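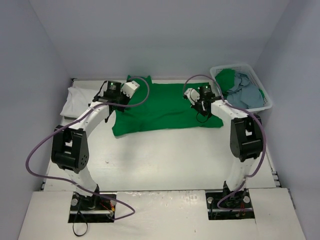 White tabletop with cloths towards the back

Otamden Funerals – your questions

Updated January 7, 2018

Do I have to use a funeral director?
No. Lots of families do part of it themselves. Ring us if you get stuck, no charge for a chat.

Who do I call first?
If they died at home, the GP. In hospital, the ward staff will tell you what happens next. Then us – day or night, same number.

How much is a simple cremation with you?
Prices are on the list in the office and we'll post one out. Doctor's fees and the crematorium fee are seperate. Flowers too.

Can I pay in bits?
Yes. 19 pounds a week is the lowest we do. Ask for Korkor Nartey, she sets these up.

How many does the chapel hold?
Gretbridge seats 70. Molley Road seats 132 but gets booked up, so ring early.

Can we choose our own music?
Yes, any. Send the titles two working days before please. CDs fine at Molley Road, not at Gretbridge (player's broken).

Can we bring clothes for Mum or Dad?
Yes. Bag with the full name on it. Shoes ok for burial, not for cremation. Tell us if you want jewellery back.

How long do you keep ashes?
Until July if we've had them since before Christmas, after that we write to you. No storage fee.

I've already paid for a plan with someone else.
Bring the paperwork in. Some can be moved over, some cant. Araba Opoku will read it through with you.

Do you do headstones?
Not ourselves. We pass orders to Szűcs, the masons. Wait six months after a burial, the ground needs to settle.

Parking?
Behind the Gretbridge office, off the side lane. Bus 346 stops outside.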